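Skastinen Community Help > Collecting demonstrations > Hand-held devices

How to vary bed-making and tidying episodes when I have only one bedroom?

Posted by plullska_home, 3/26/21

Good day to all. I collect episodes at home with a pair of hand-held grippers, for a policy that should learn to smooth a sheet and to move boxes off a bed. I started in February and now I have 141 episodes accepted and many more waiting for review. My reviewer wrote that the set is "too similar" and that I must bring more variety before I continue. I understand the wish, but my flat has one bedroom and I cannot change the walls.

The usual start of an episode is this: both grippers open, held side by side over the sheet, lights green, then I wait a moment and begin. On the bed there is normally one cardboard box near the wall. The sheet is olive green.
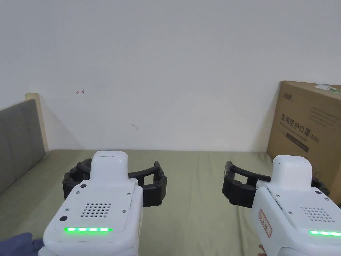
I have two doubts. The first is whether it is enough to change the sheet and the box, or whether the start position of my hands must change also. The second is about the plain wall. I have read that the tracking of the camera position needs some points to hold on to, and a white wall gives few of them. Should I put up a poster, or will the policy then learn the poster?

I would be thankful for an answer from somebody who passed this review already.

3 replies

Hindik

I had the same remark in my review, with a sofa in place of a bed. What helped me was to change the start position first. If every episode begins with the two grippers in the same place, the model can learn one fixed movement and it hardly needs to look. Now I begin sometimes with one hand higher, sometimes from the foot of the bed, sometimes with the grippers half closed.

After that I changed the objects. A soft bag behaves very differently from a stiff box, so I would take one of each. The colour of the sheet I changed only every 20 episodes or so, as it takes time to make the bed again.

For the wall, please look at the tracking report before you buy anything. The headboard and the folds of the sheet may give enough points. I lost episodes only when I came too near to the wall and nothing else was in view.

wash_and_fold

just do more of them. I sent 820 from one room and they took all

Hầu

I do not agree with the reply before mine. A big number from one room can be accepted and still train badly. Our group had 3902 episodes from the same two rooms, and the policy failed in a third room on the first day. Later we trained with 500 from many homes and the result was better, though I must say that we also corrected the time delay between left and right in the same week, so I cannot promise which change did it.

On the poster: yes, you may hang one, but move it between sessions or take it away for some of them. I use a calendar and a towel on a hook. Also open the curtain in some episodes and use only the lamp in others.

One more thing, ask a neighbour or a cousin if you can work an afternoon at their place. The grippers fit in a rucksack. You must do the calibration again when you arrive, and write the new room name in the session form, otherwise the reviewer will count it as your old bedroom.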